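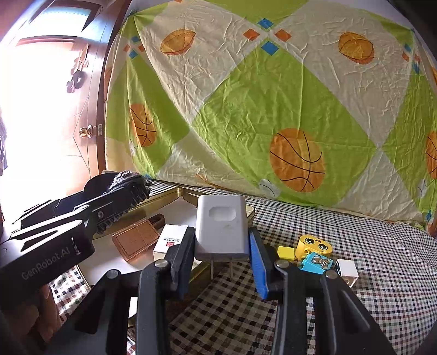

# Free Check for Old Power Adapters Returns to Norano

14 September 2019

The Norano repair room will check household power adapters free of charge again this fall, following a first round in June that brought in more people than the room had space for.

Residents can bring up to four adapters per visit. Each one gets a look at the case, the prongs and the socket, followed by a short test on a meter. Adapters that pass go home with a green sticker. Those that fail can be left behind for recycling at no charge.

The check covers small plug-in adapters of the kind that come with phones, lamps, radios and toys, along with the blocky white ones that have a socket on one face and prongs on the other. Power strips, extension cords and anything that plugs into a stove or dryer outlet will not be accepted.

## Why adapters

The repair room started the program after noticing how many broken items on its shelf had nothing wrong with them apart from the power supply. A radio would come in as dead, get opened up and tested, and then work on a different adapter. Several owners had already bought a replacement by then.

"People keep the adapter and lose track of what it belongs to," the room said in a notice posted at its door. "Then they try one that fits and hope for the best. A plug that fits can still be the wrong voltage."

The notice asks residents to bring the device along with the adapter when they can. If the two don't match, staff will write the correct voltage on a tag and tie it to the device. The tags are free too.

## What to look for at home

The repair room has put out a one-page sheet for people who would like to sort their drawers before they come. It can be picked up at the room or at the Rukano hardware store, which is also lending a second meter for the fall sessions.

The sheet lists these signs that an adapter should not be used:

- prongs that are bent, loose or dark at the base
- a crack anywhere in the case, even a thin one
- a socket that no longer grips the plug
- a burnt or fishy smell
- a label too worn to read

Adapters with any of these should be unplugged and set aside. The sheet advises against taping a cracked case or bending prongs back with pliers. It also says not to open an adapter at home, as some parts inside can hold a charge after it is unplugged.

Families are asked to check the toy shelf as well. Chargers for toys tend to get stepped on and dropped, and they are often stored in the same bin as blocks and other small things. Plug-in parts should be kept in a box with a lid, out of reach of young children – a small cardboard box is fine.

## Recycling

Adapters left at the room will go to Akl, a scrap dealer on the north side of town that takes small electrical items. Last time the room stored them in the hallway and ran out of space on the first afternoon. This time there will be a collection bin by the entrance, and residents who only want to drop things off won't have to wait in line.

Batteries can't go in the bin. They should be taken to the town's regular battery drop-off, with tape over the ends.

The room has printed 500 stickers and does not plan to order more before winter.

## Times and place

Sessions run for two hours, in the afternoon, at the repair room behind the Rokon laundry. There are 20 places at each session, handed out at the door in order of arrival. No sign-up is needed and there is no waiting list.

Parking behind the laundry is for laundry customers only. There is street parking on the other side of the building, and a bike rack next to the side entrance. The side entrance has no step and is the better choice for strollers and wheelchairs.

Session dates are posted on the door of the repair room and on the notice board inside the laundry. Anyone who can't get there in person may send a neighbor with the adapters, as long as each one is labeled with a name and the device it goes with.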